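Open Day at the Rirken Workshop, January 2019
Text and pictures by Josué Macedo

On the open day of Rirken I went with two colleagues from Correia, the company where I work as a maintenance planner. We do not use robots ourselves yet, only conveyors and one old palletizer, so for us everything was new. The visit was free, but you had to register, and the list was closed at 80 persons. We were put in group four together with a class of a technical school and a retired couple who ask very good questions.

We were received with coffee in the front hall by Willy Van Beek. He gave a short talk about the history of the workshop, and after this we walked to the back, where Gijs Hermans was waiting for us at the robot table. The kitchen task was on the program for all groups. It sounds very simple when you read it: a pot, a lid, and a corn cob made for children to play with.

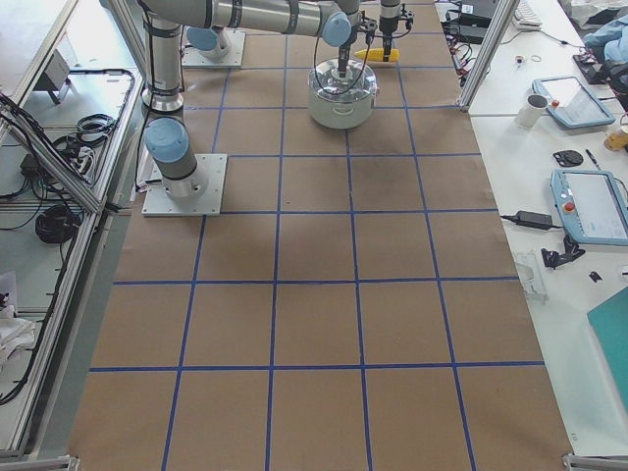 Gijs told us that the team has repeated this task 1,022 times since November, and each time is saved with a number. He does not think this is much. For a child it would be enough to see it once, he said, but a robot has to meet the same pot in many places before it stops being surprised. I liked that way to say it.

The tape on the table is for the people who prepare the task. Before each turn somebody reads from a list in which cell the things must be placed. The retired lady asked if the robot also reads the list. It does not, it must find the things by itself. She found this a little unfair.

There are two arms, and they have to share the space. Gijs explained that most of the work in the first weeks went to this point, how to let one arm wait for the other without losing too much time. In our factory we have the same problem with forklifts, and my colleague made many notes.

Then we had a quarter of an hour for the second part, which was given by Frans Van Damme. He works on the side of the software and speaks fast, so I hope I write it correctly. The program is called Paltanska. It receives the views of several cameras together, and one of these is small and sits down at the gripper. From so near, the program can judge how far open the fingers are compared with the thing it wants to take. A clear lid is difficult for it, because it shines and you also see through it. He told us that people in the office made bets about the lid in the beginning, and that he lost.

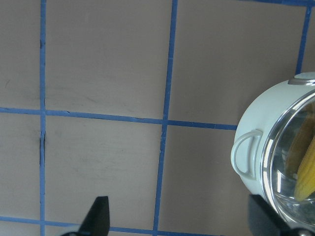
Is it possible to do the same task with a real pot and real food?
With a real pot it is possible, and the team works with metal ones too, but for food they want to wait. Frans said that soft and wet things change their shape every time, and that cleaning the fingers takes longer than the task.

Some other things I wrote down, for the colleagues who could not come:

The training set for the lid alone has 628 turns. The others are for the corn and for both things together.

An operator works 15 minutes and then changes with another person. Longer is not allowed, because the attention goes down and then the turns become worse.

The older part of the control program was written in Java, and Frans would like to replace it. Willy Van Beek was standing behind him when he told this, and answered that the budget of this year is already divided.

After the demonstration we could speak with Ruben Nijs about practical questions, for example the safety rules when visitors stand near to the arms, and how long it takes to teach a new operator. He says two days for somebody with patience. He gave us also a paper with the addresses of firms that had come to earlier open days, so that we can ask them how they started. I have the paper at my desk, on the second floor, and anybody from the planning group can come to copy it.

We left a bit later than planned and missed the first bus. I thank all the people of Rirken for their time and for the second coffee.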